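Sorting out the tool bag at last

09/11/2020

It has rained here since Friday, and as the garden was out of the question I decided I would finally deal with the tools. I have been promising to do this since June, when I wanted one small screwdriver for the back of a clock and ended up using a butter knife (the clock has forgiven me, the butter knife has not).

Our tools have never had a proper home. Some came from my dad's shed, some were wedding presents, and a good many were bought in a hurry at Mahrous, the hardware shop at the bottom of the hill, on the sort of Saturday when a tap starts dripping just before closing. They all went into the same black bag, one on top of another, and whatever I wanted was always at the bottom. I do like that so much of it is orange, mind you. You can at least see an orange handle in among all those black straps, even if you can't tell what is on the other end of it until you pull.
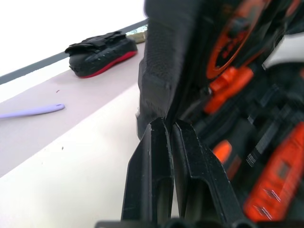
Do you need to empty the whole bag before you start sorting? I would say so, even if it's a nuisance, as the little things slide down into the corners and you will only find them once everything else is out.

I gave myself 30 minutes and of course it took the whole afternoon. Part of the trouble is that I can't put a thing down without having a think about it. There was a tub of Trumex wood filler that had set like a pebble, and a Nuvham catalogue with the corner turned down on a shelf we never bought, and I stood there for ages wondering whether we ought to have bought it after all. There were nine picture hooks as well, which I was so pleased about that I went and hung a picture, and that was another half an hour gone.

The best thing I did was get the moulded case out and make up my mind that it would be the everyday one. I had rather looked down on it before. It seemed a bit of a starter set, the kind of thing you give somebody going off to their first flat, but when I thought about the jobs I do in a normal month - a loose hinge, a wobbly chair, a nail for a calendar - it covers nearly all of them. Tape measure, pliers, hammer and screwdriver, each with a place of its own, so you notice straight away if you've left one on the windowsill. Then there is the voltage tester, which I treat with great respect and mostly leave to other people.
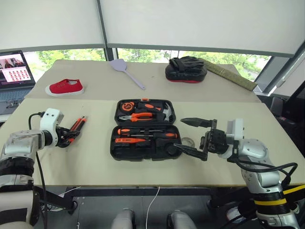 I've settled on keeping the case in the hall cupboard, on the middle shelf where the iron used to be, and the big bag can live under the stairs with the paint. The iron has gone to the bedroom, where it may even get used. While I was at it I cleared off the other bits that had gathered over the weeks, as they always do on any flat surface in this house, and everything went back where it belonged apart from the spatula. I washed that and then couldn't think which drawer it came from.

Next weekend, if it is still raining, I shall have a go at the screws. They are in an old Mendia biscuit tin and I should think there are 800 of them, all sizes, none of them matching. If anybody has a good way of storing screws that doesn't mean buying lots of tiny drawers, do leave me a comment, I'd love to hear it.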